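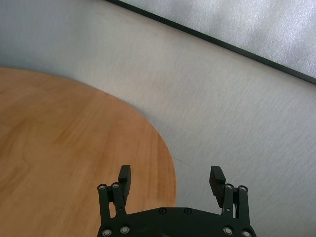 Wrist view, fingers open over the rim of the round table. Nothing in the grip.

October, Saturday session
Entered by Henk Verschueren, Kendthorpe student robotics club

Bench log, tabletop team. Started at 9, which for this group means people with coats on looking for the power strip.

Goal for the day was the edge routine. The Borndale challenge wants the arm to find the rim of a round table, follow it, and pick up a wooden peg standing near it without shoving the peg into the next county. We have the shoving part down cold.

Left the fingers wide open for the first runs and just had the arm hover over the rim, so that one finger had wood behind it and the other had the pale surface. On paper this is the easy case. Orange on one side, gray-white on the other, a curve between them a toddler could trace with a crayon. The edge finder, written by me, took a long look and picked the black strip in the far corner. Dead straight, high contrast, what's not to like. It then tried to fit a circle to it and reported a table the size of a soccer field.

Bogumił suggested checking for curvature before fitting anything. I said I had been about to do that. I had not been about to do that.

Changes made:
- Ignore the upper third of the view for now. Crude. Leave it in until someone complains.
- Edge must have the wood color on one side. Threshold set at 40 after trying 100, which decided there was no wood anywhere in the building.
- Mask out the gripper. The finder kept treating the right finger pad as furniture.

Second thing. The silvery panel past the strip throws bright speckles, and the Pintér routine (the auto-brightness one we inherited, no comments, variable names all one letter) reacts to them. Each time the arm turned that way the picture got darker and the wood color slid out of range. Locked the exposure by hand. Pintér is now switched off and I would like it to stay off. Please don't "just try it again" on the Skoswood branch, you know who you are.

Third thing, the shadow. There is a soft gray one along the rim and the finder likes its outer side better than the wood itself, so the path comes out a little fat. Did ten passes after the fixes:

10 passes, 9 stayed on the rim. The one that didn't followed the shadow off on its own business and I hit stop. No contact with the table on any of them, unless you count my elbow.

Did not get to the peg. The peg spent the day in Bogumił's pocket.

To do
- Shadow: try the warm/cool difference in place of plain brightness.
- Wipe the pale surface. Smudge near the rim, lower right of the wood. Finder hasn't tripped on it yet, and I don't want to learn about it at Borndale.
- Check the finger pads line up when closed. The right one leans in when open and I can't remember if it always has.
- Rename the variables in Pintér, or bury it.
- Somebody write down which power supply is ours.

Packed up late. Arm parked, e-stop in, code pushed with the message "edge stuff", for which I apologize to whoever reads the history. I'll put the pass logs in the shared folder once I work out which of the four shared folders is the shared folder.

Last updated: Saturday, 6:40 p.m.

Comments

Bogumił Borkowska: For the record, the curvature check is five lines and I'd like my name on them. Also, the threshold is 40 in your entry and 100 in the file you pushed. Which one did the good passes?

Henk Verschueren: 40. Fixed the file. You may have your name on three of the lines.

skoswood_dev: I only switched Pintér on for one run. It was dark. Switched it off again, I think.

Bogumił Borkowska: Still have the peg, by the way. It's been through the wash.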